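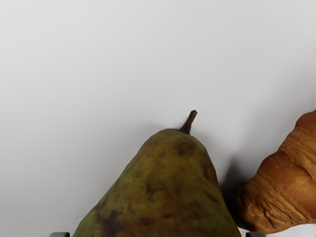
Ormont Opens Remote Teaching Program for Robot Arms to Outside Partners

SKESVILLE, 22 May 2019 – Ormont today announced that its remote teaching program, Trima, is open to outside partners. Trima lets a person show a robot arm a task by steering it from a hand controller, first in simulation and later on physical equipment.

The first release includes 543 recorded demonstrations of tabletop work. In each one, an operator guides the arm and its gripper through a short job such as picking up an item and placing it in a bowl. The motion of the arm and fingers is saved together with the matching camera views, including a close view from the gripper.

"Most people can show a task far more easily than they can write it down as code," the company said in a statement. "Trima was built for the person who knows the work and has never programmed a robot."

Food items were chosen for the opening set – fruit and baked goods among them – as their uneven shapes call for careful placement of the fingers. Operators practice the approach and the grip before moving on to full tasks.
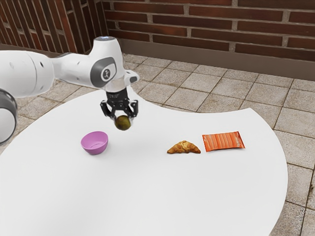
A simulated arm holds a round green fruit over a tabletop in the Trima environment.

The program was developed at Ormont's Skesville office with Vương, a software firm that designed the control link between operator and arm. Under the agreement, Vương will continue to maintain the link for two years, and both companies will share in the review of new recordings.

Twenty partner places are available in the first round. Each partner will receive two operator licenses, access to the full set of demonstrations and training for new operators. Partners may record tasks of their own and keep them private or add them to the shared set.

Applications are open now through the Ormont website. Work with physical arms is scheduled to begin in December.

About Ormont
Ormont develops teaching and control software for robot arms used in light handling work. The company is based in Skesville.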